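Projects > Fuston > tools > Tirkinum > README

Last updated: September 2020
By Onni Lehtinen

# Tirkinum

Tirkinum finds cloth on a tabletop and proposes a pinch grasp from a single wrist camera image. It is the perception half of Fuston. Planning is in the Jarnetti repo and is not needed to run anything in this one.

## Install

Python 3.6 or later. Run `pip install -r requirements.txt`, then `make weights`. The download is 169 MB.

## Usage

`python -m tirkinum.propose --input stills/ --out grasps.json`

Each entry in the output has a cloth mask, up to 4 grasp candidates and a score for each. Candidates are sorted best first. An empty list means no fold edge scored above the threshold.

## Settings

- `min_area`: smallest blob kept as cloth, in pixels. Default 300. Specks of dirt on the table fall well under this.
- `glare_cut`: brightness above which a pixel is ignored. Default 200. Raise it for white cloth.
- `finger_mask`: PNG that hides the gripper fingers. Redraw it whenever the fingers or pads are changed – the old one will leave a black rim that gets scored as an edge.

## Known problems

Cloth that runs out of view gets a false edge along the image border. Candidates there are dropped for now, so a cloth in a corner may return fewer than you expect. Gunārs Siliņa has a fix on the `border` branch, not merged yet.

Strong wood grain under a window light still confuses the edge step. Gray knits on pale wood are the worst case we have.

The `--fast` flag has been broken since June. Leave it off.

## Contact

Bugs go to Davina Crichton. Questions about the mask format go to me.
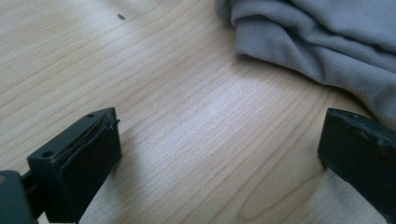

Onni Lehtinen

The right-hand finger sits close under the folds in this view, and the cloth runs out at the top and right, so check both masks before trusting a score.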